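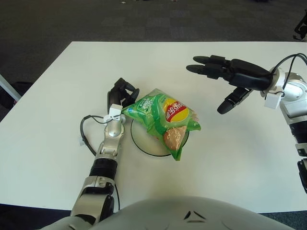 Fig. 1. A bag of potato chips lying across a white plate with a thin black rim.

Handout 4: Snacks, Plates and Portions
Notes by Trudy Tapsell, Harawira evening course

Welcome back, everyone, and thank you for the lovely discussion last time – I went home with a whole page of your questions! Today we stay with the humble bag of chips, and I'd like you to look at Fig. 1 before you read on. A bag laid flat takes up a surprising amount of a plate, and yet most of us, me included, will happily eat out of the bag and never think of it as a plateful.

Please bring one bag of chips from your own cupboard to the next class (any flavor you like, opened or not). Before you come, copy down the serving size and the salt per serving from the back. We'll pour one serving onto a plate, then the rest onto a second plate, and talk over what we see.

For home: write half a page on where you usually eat snacks and what you eat them from. The reading is page 31 of the Plomen booklet – take your time with the table at the bottom, it's fiddly.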